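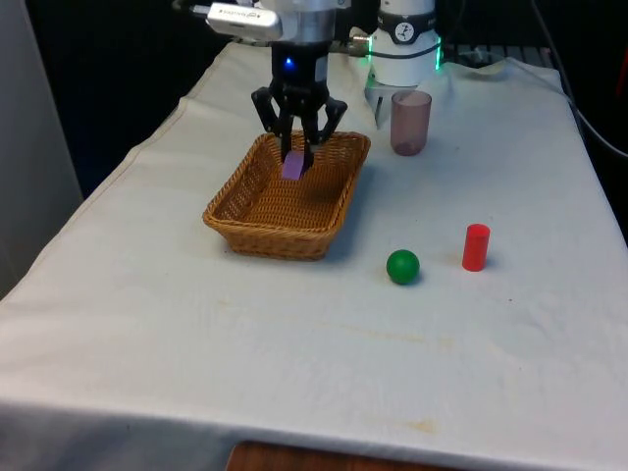 Gripper says "object held" while it is still inside the basket, then plan fails
Last updated: July 11, 2023

Dorota Michalski
Hello all. I am writing a small pick and place program with Mosteo for planning and Jonell for the gripper driver. The objects are a purple block, a green ball and a red cylinder, and the block must go in and out of a wicker basket. The grasp itself is reported as good. But when I ask for the lift, the planner returns "start state in collision" and the arm does not move. With the block on the open cloth I never get this error, only in the basket. I already made the planning time longer, to 5 seconds, and it changed nothing. My basket is one solid box in the collision model. Could this be the cause?
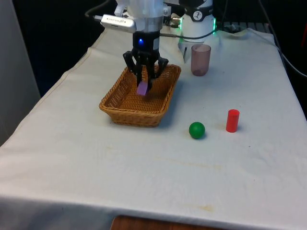
Can the planner ignore the basket only during the lift?
Add the basket to the allowed collision list for the finger links just before the lift, and remove it again when the block is clear of the rim.

Keith Henare
The solid box is your problem, I am quite sure. For the planner, your fingers are inside a brick. Please do it in this order:

1. Replace the box with five thin plates, one floor and four walls. The walls of your basket lean outward, so lean the plates also.
2. Attach the block to the gripper link in the planning scene after the fingers close. List the finger links as touch links, otherwise the block itself will be "in collision" with them. 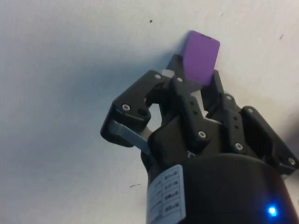

3. Make the first part of the lift a straight vertical line, and only then let the planner choose its own path. My log showed 54 failed plans before I did this, and 2 after.

I would not leave the basket in the allowed list for the whole motion. I did it once and the planner was happy to go through the wall.

Bautista Figueroa
Same trouble for me in Nullport. I put planning attempts to 1000 and sometimes it worked. Not a nice solution but maybe it helps.

Dorota Michalski
Thank you Keith, the plates are working and the error is gone. One more thing I found. After a release, my program did not detach the block from the gripper link, so the planner still carried it in the next motion. 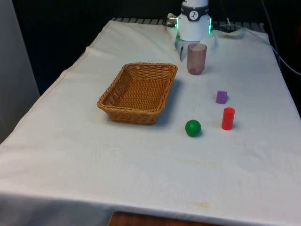 I now call detach directly after the open command, and then I read the object poses again before any new plan. Bautista, I tried more attempts also, but when the start state is bad I think it cannot help, it only fails slower.

Related items
Wrist camera pose is wrong after restart
Kleinschmidt calibration file does not load
How to slow down only the last part of an approach
Cup is missing from point cloud (see-through plastic)

Contact the moderators | Copyright of posts stays with their authors | Back to top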